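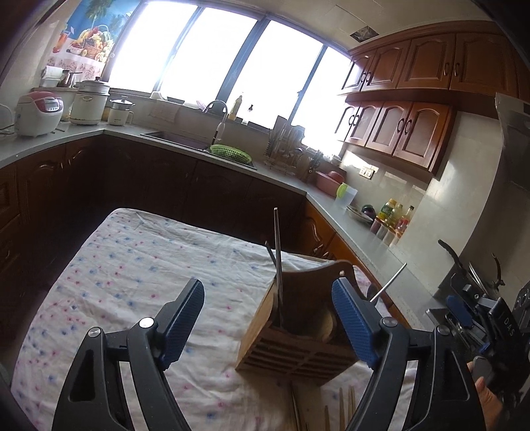 Werkari hand-held gripper

The Werkari is a hand-held, two-fingered gripper built at home and in shared workshops, and used to record how a person picks things up so that a robot arm may later be taught to do the same. It was first put together by Tsz-kin Chuang and Jaxon Chan on a bench at the Boltov workshop, and the drawings have been passed from hand to hand among members ever since. It is normally made in pairs, one for each hand, although a good many builders begin with a single one and see how they get on.

Origins

Chuang had wanted a robot to help with the washing up, and had spent most of a winter trying to steer a small arm with a games controller, which was slow and rather hard on the crockery. Chan, who shared the bench, suggested leaving the arm out of it for the time being and simply holding the gripper oneself. The first version was made in January out of offcuts and a bicycle brake lever. It was heavy and it squeaked, but it could lift a teaspoon, and both men have spoken of that teaspoon with great fondness in the workshop newsletter. The drawings in use today are dated September 30, 2024.

Construction

Each finger is a black linkage turning on round silver pins, with a ribbed blue pad at the working end. The arms of the linkage have long triangular recesses, which save a little material and make the part quicker to print. Pads are cast at home in a printed mould, and the ribs matter a good deal more than newcomers expect — a smooth pad will let a chopstick roll right out of its grasp. Builders are usually told to leave the pads in the mould overnight, and usually don't.

The pins should turn freely without rattling. Chan's own advice, pencilled in the margin of the drawings and faithfully copied ever since, is to ream each hole by hand and to stop while it still feels a touch too tight. A camera sits on the body of the gripper, looking out over the fingers through a very wide lens, so that straight worktops and window frames come out bent.

Use in the kitchen

Most recording with the Werkari is done in ordinary home kitchens, on a table with a cloth over it, amid the rice cookers and sauce bottles of daily life. Chuang has always held that a tidied-up kitchen teaches bad habits, and the workshop's notes ask people to leave the counters as they find them.

The best-known exercise is the chopstick task, in which wooden chopsticks lying on the table are put upright into a slatted wooden utensil holder. It sounds like child's play, and it is surprisingly fiddly. Chopsticks lie close together and have to be parted, a patterned cloth wrinkles under the fingers, and the holder may already have other utensils standing in it. Newer builders are encouraged to begin with a single chopstick and to work up to a bundle in their own good time. The collection kept at Boltov holds 351 recordings of this task, and the members hope to reach 500.

Variants

The Ulla is a lighter version for smaller hands, with a shorter grip and a softer spring. The Strobel adds a locking catch, so that the fingers stay closed while the wearer shifts position — handy for long jobs, though some users find that they forget to release it. Pads can be swapped between all of them.

Upkeep

Pads pick up flour and grease and should be washed in warm soapy water after each session. The pins like a drop of light oil now and then. A finger that has begun to lean is most often the fault of a worn hole, and printing a fresh arm takes 8 hours on the workshop's older machine.

See also: Boltov workshop; Strobel catch; casting soft pads at home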